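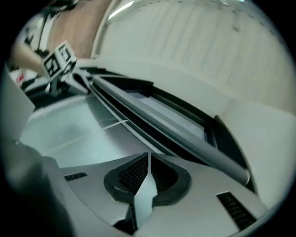

Questions keep coming in about the handheld gripper program, mostly about money, so Keerthana Ramasamy and I put the answers on one page. We love talking about this stuff, so if yours isn't covered, send it over and we'll add it!

## Buying

**How many grippers do we need to start?**

Two, if your tasks use both hands. Most of ours do: one hand steadies a panel or holds a lid, the other does the work. A single gripper is fine for pick-and-place, but the Limska site started that way and put in a second order before the first month of work was over.

**Do we have to own a robot arm first?**

No, and this is my favorite part. People carry the grippers by hand and do the job at the real equipment, and the recordings are used for training later. You can put the arm in next year's budget and still get going now. Just make sure the arm you have in mind will take the same fingers, or you'll be recording with one hand shape and running with another.

**What does a starter setup cost?**

Plan on $3,000 for a pair of grippers, cameras included. Finger pads, memory cards, batteries and the computer all go on separate lines. Please don't bury them under "misc." Subbarao Sundaram reviews every request and he will send it back.

**Should we get the Skadik or the Terico?**

We've used both and would happily use either again. The Skadik is lighter, and your wrists will notice by midafternoon. The Terico has pads you can swap with one screw, which is great if you handle a lot of different surfaces. Borrow one of each from Saranya Thampi before you decide. She keeps a loaner of both and really does want them out of her cabinet.

## Budgeting for the small things

**How often do finger pads wear out?**

It depends on what you grab. Textured rubber holds up well on smooth plastic and gets chewed up on sharp metal edges. Order four spare sets with your first purchase and write down when you change each one. After a season you'll have your own number, and it will be much better than mine.

**Do the tracking markers cost anything?**

Hardly. They're printed squares, and you can make more whenever you like. Do buy good matte stock, though! We tried glossy paper and the overhead lights washed out the pattern.

**What about people's time?**

It's the biggest line in every budget we've seen, and the one most often left blank. Include practice hours. New operators need a few sessions before their motions smooth out, and those early recordings usually get thrown away.

## Planning the space

**Does the room need changes?**

Usually very little. Walk through the task with a gripper in each hand and see where your elbows go. Tight spots around machines are the usual trouble, especially when you have to reach over a panel or work from below.

**Can two sites share one set?**

Yes, Hashemi and Limska do it. Agree on who pays for pads before the case leaves the building.

**When should the request go in?**

By the end of August for the next budget year. Parvathi Rao has the form, and Mohandas Kamath can look over a draft if you'd like a second pair of eyes on it. Attach a short list of the tasks you want to record, with the hardest one first.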